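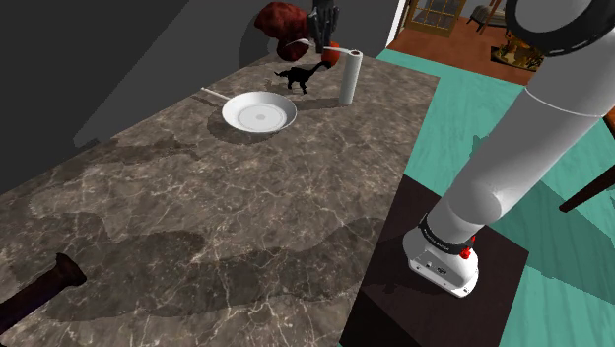 Home | Browse topics | Random entry | Suggest an edit

Kitchen robots and counter clearing

Counter clearing is the chore of taking whatever has ended up on a kitchen counter and putting it where it belongs. I've been keeping this entry going for a while now, and people keep asking me for a yes or no – can a machine do it yet? My answer is "sort of, slowly, and please don't leave the room."

What counts as the chore

In the narrow sense it means picking up each thing and moving it to a known place. Frying pan to the rack, fruit to the bowl, toy to the toy box. In the wide sense (the one my family means when they say it) there's also wiping down, throwing out what's gone bad and deciding what that odd little part by the toaster belongs to. Nearly all published work sticks to the narrow version, and so do I for most of this page.

Why it's hard

Every object wants a different grip! A pan should be taken by the handle, but then all the weight hangs off one side and it likes to twist. A paper towel roll is light and easy to squash. Fruit rolls. A thin stick lying flat on stone is the one I'd bet against every time, as the fingers have to come down almost to the surface without jamming into it. Lieven Goossens, who wrote the first version of this entry, called these "fingernail objects," and I've kept the name because I like it.

Then there's the counter itself. Veined marble and strong shadows can both confuse a camera that is trying to work out where an object stops and the counter starts. White things on a dark surface are kinder. Black things in shade are miserable.

Practice in simulation

Most arms now do a lot of their learning in a computer-rendered kitchen before they touch a real one. You can drop a pan a thousand times and never buy another pan, and you can shuffle the lighting, the clutter and the room behind it as often as you please. The catch is friction and squishiness, which simulators still get a bit wrong.

The Stalto trials are the ones I know best. Friederike Ostermann and Dirceu Moura ran 2000 simulated pickups on mixed counter clutter, and 909 ended with the object in the right place. I was pretty let down by that until I saw that thin objects had been given the same share of tries as everything else. Their later Honorato setup cut the job into 4 stages (look, reach, grip, place) and scored each one separately, so at least you can tell where things went wrong. Grip, mostly.

Speed

A person clears a small counter without thinking about it. In the Sukico home test, Kazuhiro Nomura allowed 7 minutes per counter and the arm often used all of it. Tainá Prado has argued that this doesn't matter if the thing runs while you're asleep – I see her point, but I've heard a pan hit a floor at night and I'm not convinced.

Where it stands

Single, solid, medium-sized objects: good. Handles: getting there. Cloth, leafy vegetables and anything thin: still weak. Wiping is a separate entry, and so is loading a dishwasher, which I'm rewriting at the moment.

See also: Dishwasher loading; Grippers and suction cups; Stokosora (test kitchen); Folding laundry

Contact the editor | Copyright the contributors | Back to top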